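How to ask your college for more financial aid

I put this off until May of my first year, and I wish I'd done it sooner! Most aid offices will look at your package again if you ask, so you may as well ask.

Start with your award letter. Circle the grants, then circle the loans in another color (they love to mix the two together). Subtract only the grants from the full cost. That's your real price.

Now write the letter. Keep it to one page and say what changed — a lost job, a medical bill, a sibling starting school. Name a number, too. I asked for $500 a semester and attached 4 documents, mostly pay stubs.

Send it to a person if you can find one on the aid office page, and save a copy.
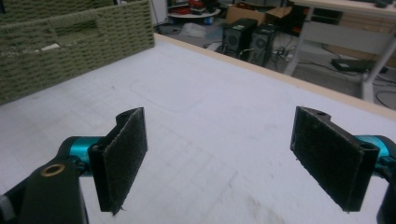

Leonardo Martinelli wrote in to say that his school, Grallmont, wanted its own form filled out first, and his letter sat unread for 30 days until he called. So call after a week or two and ask if your file is complete.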